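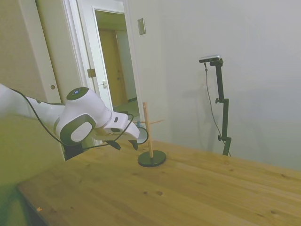 The Mug Tree Question

I own 13 mugs and a cupboard that holds maybe half of them if I stack, and I do stack, and then I swear at six in the morning when the one I want is at the bottom. So in April I gave in and started reading about mug trees. It's a bigger field than you'd think. There are people who care a great deal about peg angle.

What I like is the plain sort: round black base, pale wooden pole, pegs sticking out wherever they please. The nice shop in Pastby wants $59 for one. That's a lot for a stick with smaller sticks.

My other worry is balance. One mug on one side looks jaunty. Five on one side and I'm sweeping up. 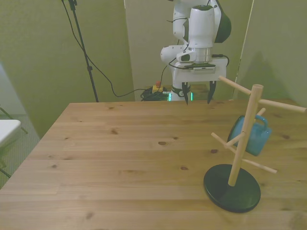 Mervin Lachance wrote in to say that the heavy mugs go on the low pegs, always, and that he paid $20 for his at a yard sale and it has outlived two kettles. I've asked him which yard sale.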